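September 2024
By the Edis documentation group, Vostilthorpe

9. Recovering from a False Edge Stop

The Edis sidewalk unit stops when its ground model reports a drop ahead. In release 13 of the Grenis simulator, some stops are false. The unit reads a dark pavement joint or the border of a shadow as a curb edge, brakes hard, and holds with fault code 60. Use this section to confirm the fault and clear it in simulation before you change anything on a physical unit.

9.1 Confirming the fault

1. Open the run in Grenis and move to the last camera view before the stop.
2. Turn on the ground overlay.
3. Check the path ahead for a real step, hole, or curb.
4. Write down the fault code and the run number.
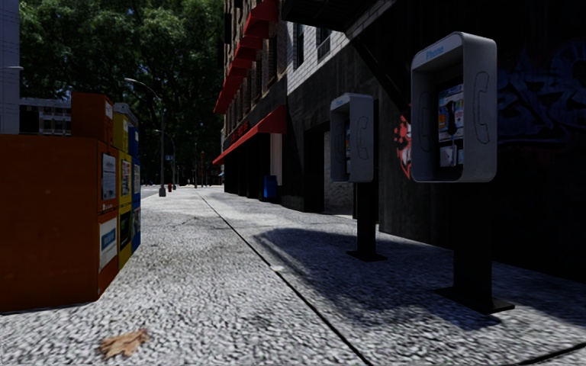

Fault 60 is logged as "edge ahead" whether the edge is real or not, so the code alone does not settle the matter. Compare the overlay with the camera view. On the block with the pay phones, the long dark seam running diagonally up the walk is a joint, and the shadow around the phone bases lies on the same pavement. If the overlay marks either one as a drop, treat the stop as false and go on to 9.2. If the overlay marks nothing, the fault came from somewhere else. See Section 11.

CAUTION: Do not turn off edge detection to get past a false stop. A unit with edge detection off will drive over a real curb.

9.2 Clearing the fault

1. Put the unit in Hold.
2. Select Ground > Reset Model. Wait for the status line to read Ready.
3. Set Joint Filter to 2. The factory setting is 0.
4. Move the unit back to the start of the block and run it again at walking speed.
5. If fault 60 returns at the same spot, save the log and send it to Gunn support. Do not raise the filter above 2.

NOTE: Reset Model erases learned ground data for the current map. Export the data first if you need to keep it.

9.3 Checking real edges

A filter set too high can hide a true curb. After any change to Joint Filter, drive the unit toward the road at the crosswalk corner and make sure it still stops.
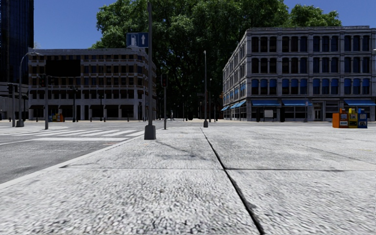

Figure 9-2. Crosswalk corner, with the curb and road on the left.

1. Start on the paving, facing the road.
2. Drive toward the curb at walking speed. The unit must stop short of it and show fault 60.
3. Repeat from a second angle.
4. If the unit crosses the curb on either pass, set Joint Filter back to 0 and reject the configuration.

Logs are limited to 200 entries. Older entries are overwritten, so save the log before you repeat the test.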